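Residency Diary, Bradell Town Archive
Entry for Thursday, June

The reading room opened at the usual hour. The morning was given over to the ferry ledgers from Lumbao, which arrived last week in better order than the covering letter had led the archive to expect. There are 107 ledgers in the deposit. They run from the first years of the steam service to the season in which the bridge was opened and the ferry withdrawn. The bindings are mostly sound. Several spines have been repaired in the past with a brown cloth tape that will have to be dealt with by the conservator, and a note to that effect has been placed in the deposit file.

Ms. Orvokki Riihimäki, Keeper of Manuscripts, inspected the first shelf before ten o'clock and gave her approval for the ledgers to be numbered in the order in which they were found. The undersigned had proposed arranging them by year. Ms. Riihimäki's view is that the ferry company's own order should be kept until it is understood, and her view was adopted. It was a fair correction. On looking again at the second crate, one finds that the winter books were kept apart from the summer books, and by different clerks. A strict arrangement by year would have hidden this.

The winter clerk wrote a small upright hand and recorded the state of the river each morning in a word or two: "high," "thick," "fair," "no crossing." The summer clerk recorded only fares. The winter remarks are of greater interest to the present study, which concerns the days on which the town of Bradell was cut off from its market. 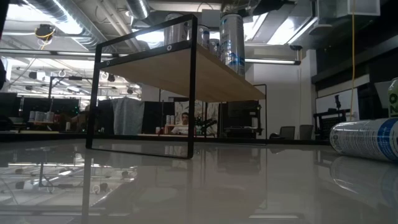
A first pass through the winter books gives nine closures of more than a week. The longest fell in a year for which the town council minutes are missing, and the archive has therefore had no record of it until now. The ledger states on the first morning, "No crossing. Post held at Clilamberg." The same entry is repeated daily with small changes. On the sixth morning the clerk has added, "Flour short," and on the eighth, "Mr. at the mill has opened his store." The name of the miller is left out. Whether this was discretion or haste cannot be determined from the page.

Mr. Kedir Alemneh was consulted by telephone on the matter of the post. He is of the opinion that letters held at Clilamberg would have been entered in a separate register, and he has undertaken to look for it among the postal papers in his charge. He advised against hoping for very much. The postal papers suffered from damp before they were moved, and the lower shelves fared worst.

Lunch was taken in the courtyard. The lime trees are in flower and there were a great many bees. The bench nearest the gate has been painted and is not yet to be used.

The afternoon was less productive. The question of the fares has been troubling this diary for some days, and it remains open. The printed tariff of the Prerkine Navigation Company gives one price for a loaded cart, and the ledgers give another, consistently lower. Ms. Shanthi Sheikh, who is preparing the transcription of the company's letters, has found a complaint from the directors that the ferrymen at Lumbao were "in the habit of kindness." She believes that the lower fare was a local custom which the directors knew about and tolerated. The alternative is that the tariff was never put into force on this stretch of the river. Both explanations have been written into the working notes, with the evidence for each.

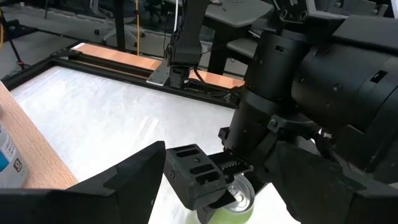 There is a third possibility, raised by Mr. İlker Tatlı when he came in to return the map folder. He observed that the carts used on the Lumbao side were narrower than those on the Bradell side, on account of the lanes, and that two could be carried together. If the clerk entered each cart singly but charged for the pair, the figures might be reconciled. This will be tested tomorrow against a single month. The sum at issue is small, but the point bears on how far the ledgers can be trusted as a count of traffic.

The folder returned by Mr. Tatlı was checked against the issue slip and found complete. The large survey sheet has a new tear at the lower fold, short and clean, which he reported himself. It has been recorded and the sheet withdrawn from use until it can be mended.

Correspondence: one letter received, from Dr. Şengül Kırmızıgül, asking whether the deposit contains any mention of women employed at the landing. A reply was sent the same afternoon. The wage lists name a ticket keeper, given only as "Widow," over a long run of winters, and in the later books a second woman is paid for lamp oil and for the care of the waiting room. Copies of the relevant pages have been requested on her behalf.

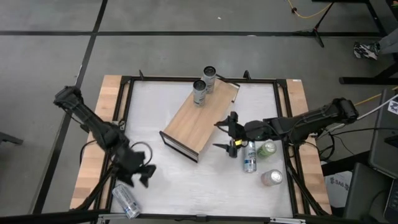 The allowance for copying now stands at 1,230 pages for the residency. It will be sufficient if the summer books are left until the autumn, and this is the course preferred. The reading of the winter books should be finished well before that time.

The undersigned stayed until closing in order to finish the volume in hand. Its last entry was made in a heavier ink and appears to be by the winter clerk, though the hand is less steady than before. It reads, "River fair. Crossed at seven with two passengers and a calf."

Room left in order at six o'clock. Crate three to be opened in the morning. Pencils needed.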